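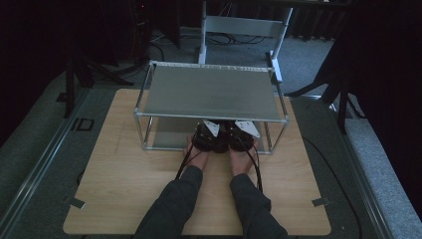

19. Mai 2024 - Werkstattbuch, Eintrag zum Alurahmen / Ablage

Stand heute: Rahmen steht, Blech liegt oben drauf, Rückwand drin. Vorne bleibt offen, so wie besprochen. Tisch ist der helle aus Holz, die anderen beiden sind noch mit Drudetach-Kram vollgestellt.

Kurz der Reihe nach, sonst weiß ich es in zwei Wochen nicht mehr.

Rohre: die dünnen von Santoro genommen, Rest aus der Bestellung vom Dezember. Zwei davon hatten Grat am Schnitt, nachgefeilt. Ein Rohr war 2 mm zu lang, ist mir erst beim Zusammenstecken aufgefallen, weil die hintere Ecke gekippelt hat. Gekürzt, jetzt kippelt nix mehr. Ecken sind nur gesteckt, nicht geklebt! Also bitte nicht am oberen Rohr hochheben, immer unten anfassen und zu zweit wenn das Blech drauf ist.

Blech: grau, gebürstet, leicht fleckig. Die Flecken gehen mit Spiritus nicht weg, mit Brineo-Reiniger auch nicht (10 Minuten einwirken lassen, kein Unterschied). Ist mir egal, ist die Oberseite von einer Ablage und kein Schaufenster. Algirdas will es trotzdem nochmal mit feinem Vlies versuchen. Von mir aus, aber bitte nur in Bürstrichtung.
Blech liegt lose auf. Erst wollte ich es verschrauben, dann müssten aber Löcher in die Rohre und die Wandstärke ist mir dafür zu dünn. Alternative Klammern - muss ich raussuchen, in der Schublade waren nur die großen.

Rückwand: die graue durchscheinende Platte. Bisschen matt, Licht kommt durch, man sieht aber nicht was dahinter steht. Genau richtig. Sitzt stramm zwischen den Rohren. Schutzfolie war auf einer Seite schon ab, auf der anderen hab ich sie abgezogen, statisch ohne Ende, sofort alles voll Staub. Nächstes mal erst ganz zum Schluss abziehen.

Griffraum unter dem Blech: mit beiden Händen reingegriffen, von vorne, am Tisch. Geht. Mit den Dingern auf den Handrücken wird es nach oben enger, man muss die Hände flacher halten als man denkt. Bin beim ersten mal gegen die Vorderkante vom Blech gestoßen, die Kante ist noch scharf. -> entgraten oder Kantenschutz drauf, bevor sich jemand den Ärmel aufreißt. Die Kabel an den Handgelenken am besten vorher nach hinten legen, links zieht es sonst beim Reingreifen.

Tischplatte: an den Rändern mit den dunkelgrauen Klebestreifen gehalten. Hält für den Moment. Längerfristig will ich da was richtiges, Winkel oder so. Algirdas meint, Klebestreifen reicht völlig. Wir werden sehen. Bitte jedenfalls nicht die Platte am Rand hochdrücken.

Boden: Kabelhaufen hinten beim weißen Gestell ist immer noch da. Steht seit zwei Einträgen auf der Liste. Schwarze Kabel auf grauem Teppich, im Halbdunkel vor den Vorhängen sieht man die schlecht, und das eine rechts vom Tisch läuft quer über den Boden. Vorschlag: alles hinters Gestell, bündeln, beschriften. Klettband ist bestellt (Cekville, eine Rolle). Wer welche Kabel noch braucht, bitte Zettel dran. Was keinen Zettel hat, kommt in die Kiste.

Auch die Stative - die Beine stehen auf beiden Seiten ziemlich in den Weg. Wenn jemand die versetzt, bitte Position vorher mit Klebeband markieren, sonst geht das Ausrichten wieder von vorne los.

Belastung vom Blech: noch nicht geprüft. Würde erstmal nichts schweres draufstellen. Plan ist, mit den Sandsäckchen stufenweise hochzugehen und an der Vorderkante die Durchbiegung zu messen. Messuhr liegt bei Algirdas Butkienė im Schrank, 2. Fach, nicht im Messmittelkoffer wo sie hingehört.

Material, für die Abrechnung:
Rohre Santoro, Restbestand
Blech, aus dem Lager, Regal 9
Platte durchscheinend, Zuschnitt
Eckverbinder, neuer Beutel angebrochen, Lagernr. 256

Offen:
- Vorderkante Blech entgraten
- kleine Klammern suchen, sonst bestellen
- Kabel hinten bündeln (wirklich)
- Belastungstest mit Sandsäckchen
- Klebestreifen am Tisch ab und zu kontrolieren
- Maße vom Rahmen in die Zeichnung übertragen, die alte stimmt seit dem Kürzen nicht mehr

Nachtrag: Algirdas fragt, ob die Rückwand auch in klar ginge. Ginge, hab aber keine da, und dann sieht man hinten den ganzen Kabelsalat. Lass ich erstmal so. Wenn jemand klar haben will, bitte bei mir melden, Zuschnitt dauert.

Nachtrag 2: Feile liegt wieder im Werkzeugwagen, oberste Schublade.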